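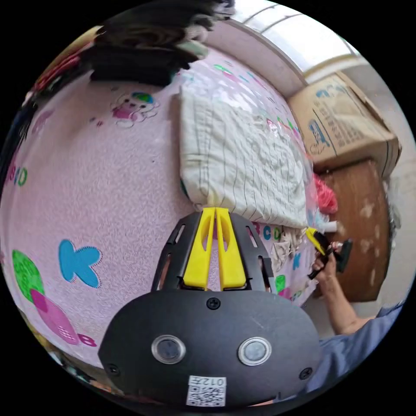

Ashton Sheehan wrote in under my last post that cartoon sheets pill after 10 washes and the Lenik ones are no different, save your money. Well. I'm past 10 now and mine are fine - a bit of fuzz near the foot end, nothing else.

Bought the Lenik twin set in December. Pink, soft, fitted corners stay put. Took forever to ship tho.
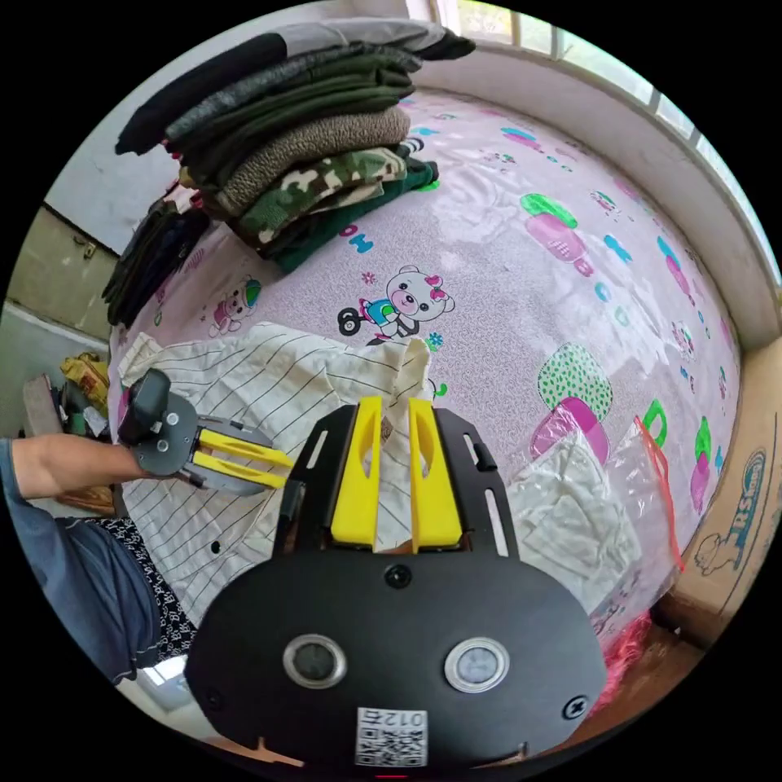
Color is what I was worried about. Washed warm twice by mistake, no fading I can see. The bear on the scooter still has a nice pink bow and the popsicles are bright, even next to a pile of black and dark green cloths. Pillowcase was thin, gave it to Goodwill. Would buy agian, on sale.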